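Posted in: Meetings & Minutes

Gidodura Lane Toy Library
Minutes of the April general meeting

Meeting opened at 7:05 p.m. in the back room. Savita Gautam in the chair. Quorum was met. Apologies were received from two members and are noted in the attendance book.

1. Minutes of the last meeting

Read and accepted with one correction. Under item 4, the shelf brackets were bought from Garositz, not from Kostus. Kostus supplied the paint.

2. Matters arising

The side gate has been rehung and now latches. The lock is still stiff. Members opening up on their own should lift the gate slightly while turning the key.

The letter to the landlord about the gutter was sent. A reply came back saying a contractor would look at it. No date was given. Savita will write again before the next meeting if nothing has been done.

The old stroller was offered to members and collected.

3. Money

The opening balance was $1,149. Income and expenses for the period were read out and the sheet was passed around. There was one question, about the insurance payment, which falls due in full this year. We had asked to pay by installments and were turned down.

It was agreed to keep $1,000 in the account as a floor and not to approve any large purchase that would take us under it. One member felt this was too cautious given how worn the ride-on cars are. The point was noted. The motion carried on a show of hands.

4. Membership and fees

The family fee has been $60 a year since the library moved here. A proposal to raise it was discussed at some length. Those in favor pointed to the insurance. Those against said we would lose families who only borrow over the summer. No vote was taken. It was suggested that we look at a half-year rate first, and Savita will bring figures next time.

Overdue items were discussed again. Reminders by text work better than the printed slips, so the slips will be dropped once the current pad is used up. Fines stay as they are.

5. Catalog

Every item on the shelves now has a number, and the catalog stands at 360 entries. Puzzles are entered by box, with the piece count written inside the lid. Anyone checking in a puzzle is asked to count the pieces before the family leaves.

Dress-up clothes have not been entered yet. There was a discussion about whether each piece needs its own number or whether they should go out in sets. Sets were preferred. The hats will be kept separate.

6. Soft toys and cleaning

The present rule is that soft toys are washed after every loan. In practice they pile up, and several were not available last month when families asked for them. It was agreed that fabric toys will be kept apart from the hard toys on return and will not go back on the shelf until they have been washed and checked for open seams. Plastic toys will continue to be wiped down at the desk.
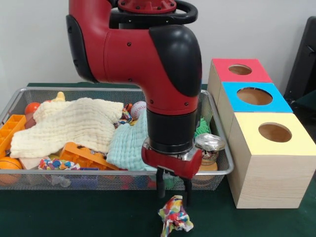
Item 6: Patchwork-print fabric toy and wire basket.

Toys with batteries inside cannot go in the machine. These will be surface cleaned and marked with a yellow tag. Toys that have lost stuffing will go to the mending bag, and anything with loose eyes or buttons is to be withdrawn the same day.

A member asked about scented detergent after a complaint from a parent. Unscented only from now on. The bottle under the sink can be finished on the floor mats.

7. Summer open day

The Fan Street hall is available and the fee is the same as last year. We will bring the train table, the big blocks and the water tray. The parachute has a tear near one handle and needs mending first. Face painting was proposed and left open until we know who can do it.

Setup will start at 8:30 a.m. A sign-up sheet is on the corkboard. The afternoon shift is short of people.

8. Other business

The kettle trips the power when the heater is on. Please use one at a time.

Two shelf keys are missing. Check coat pockets.

A request to open one evening a week was held over to the next meeting.

Meeting closed at 8:40 p.m.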